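El pan en espiral de Malisora vuelve a las mesas de Stokulgate

El obrador del barrio recupera en junio una pieza que muchos vecinos echaban de menos, y la saca a la mesa como se hacía antes: en cesta y sin cortar
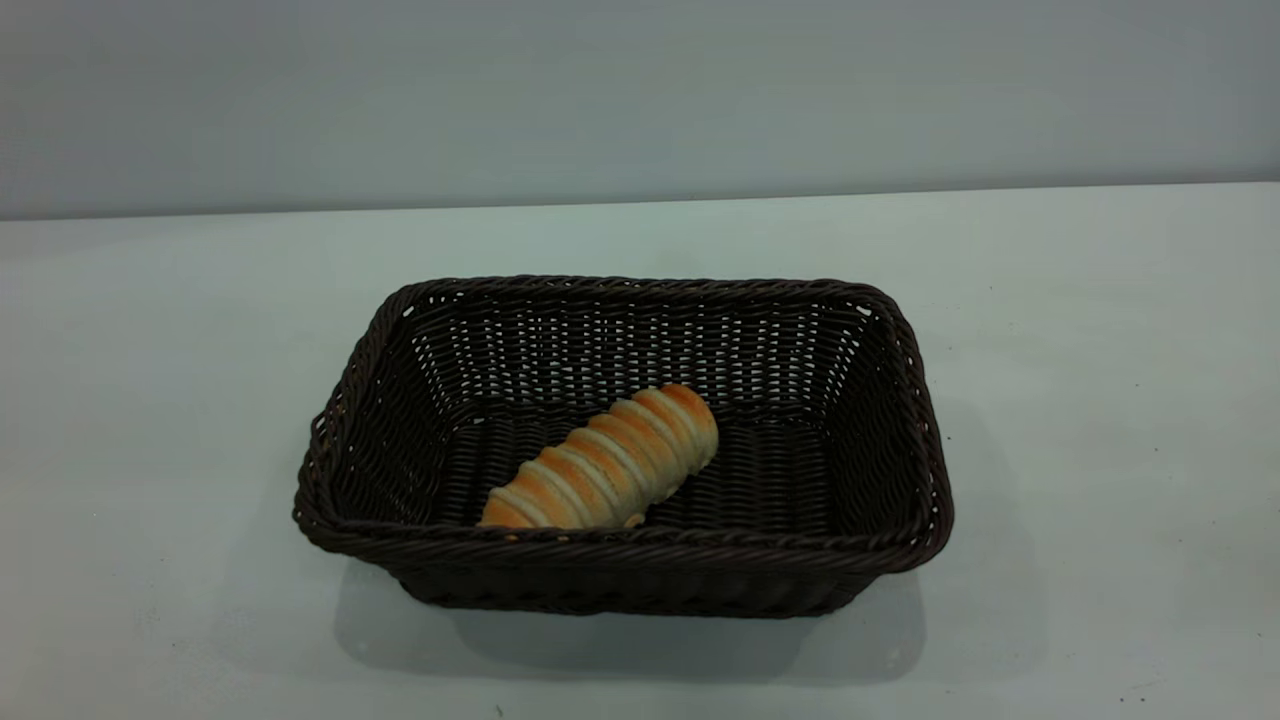 Un panecillo de bandas doradas en su cesta trenzada de color marrón oscuro.

Hay noticias que llegan con trompetas y otras que llegan con olor a horno, y la de esta semana en Stokulgate es de las segundas. La panadería Malisora, la de la esquina de la plaza, la del toldo que tantas veces nos ha salvado de un chaparrón, ha vuelto a hornear su panecillo en espiral, ese de surcos claros y lomos tostados que durante una buena temporada desapareció del mostrador sin que llegáramos a acostumbrarnos del todo a su ausencia. Desde comienzos de junio se puede comprar por piezas para llevar o pedir en las mesas del interior, donde lo sirven en cesta, entero, para que cada cual lo abra como más le guste.

Quienes lo probaron en su día recordarán que la gracia está en la forma tanto como en la masa. Se estira una tira larga, se enrolla sobre sí misma dejando que cada vuelta monte apenas un poco sobre la anterior y se lleva al horno después de un reposo generoso. El calor hace el resto: las crestas se tuestan y entre una y otra quedan unas franjas más pálidas, de color crema, que son las que los niños arrancan primero (y no pocos mayores, si creen que no les mira la mesa de al lado). La corteza cruje poco, la miga es tierna y tiene ese punto ligeramente dulce que va igual de bien con mantequilla que con una loncha de queso.

La pieza dejó de hacerse cuando el obrador cambió de horno y hubo que reajustar tiempos y temperaturas para toda la producción. Se dio prioridad a las hogazas y a las barras de diario, como es lógico en una casa que abastece a medio barrio, y el panecillo enrollado, que pide manos y paciencia, quedó para más adelante. Ese más adelante se fue alargando. En la primavera empezaron las pruebas, y según cuentan en la panadería hicieron falta 13 hornadas hasta dar con un color que convenciera a todo el equipo, porque unas salían demasiado blancas por los surcos y otras perdían el dibujo al crecer.

La harina es de Golestani, el molino que lleva tiempo sirviendo a varias panaderías de la comarca y que para esta receta prepara una mezcla algo más fina que la habitual. En Malisora dicen que con ella la tira se deja estirar sin romperse, cosa que se agradece a las cinco de la mañana, cuando se forman las primeras piezas. La masa lleva además leche, un poco de mantequilla y una pizca de sal, y antes de entrar en el horno se pinta con huevo.

También las cestas tienen su pequeña historia. La casa ha renovado las que usa en las mesas y ha elegido unas rectangulares, de fibra sintética tejida en un marrón tan oscuro que casi parece negro, con las esquinas redondeadas y un borde grueso, retorcido como una cuerda. Llegaron de Prarholm, de un almacén de menaje donde las tenían en varios tamaños, y hubo su debate entre esas y otras más claras de mimbre. Ganaron las oscuras. El pan luce más sobre ese fondo, y quien haya pasado por allí a la hora del desayuno seguramente nos dará la razón — aunque alguna clienta de toda la vida sigue defendiendo el mimbre con un ardor admirable.

El estreno, por lo que cuentan detrás del mostrador, no ha podido ir mejor. La primera hornada de la mañana sale a las siete y media y suele agotarse hacia las 10, de modo que conviene madrugar un poco o dejarlo encargado la víspera. Para la tarde se prepara una segunda tanda, más corta, pensada sobre todo para las meriendas. En los próximos días podría añadirse una versión con semillas de amapola por encima, que de momento está en pruebas y que se ha dado a catar a unos cuantos afortunados entre los habituales de la barra.

A quienes se lo lleven a casa les recomiendan guardarlo en una bolsa de tela y darle unos 3 minutos de horno suave antes de servirlo, nunca microondas, que lo deja correoso. Si sobra para el día siguiente (cosa que en nuestra redacción no hemos conseguido comprobar), admite muy bien el tostado: se corta a lo largo, se pone en la sartén con un hilo de aceite y se acompaña de tomate o de mermelada, según el lado de la familia al que uno pertenezca. También se congela sin problemas, envuelto pieza a pieza, y se deja descongelar sobre la encimera durante la noche.

El panecillo en espiral se vende todos los días de apertura mientras haya existencias. Los encargos se recogen en el propio mostrador o por teléfono hasta las ocho de la tarde, y para pedidos grandes, de celebraciones o de comidas de asociaciones, la panadería ruega que se avise con dos días de margen. Las mesas del interior no se reservan.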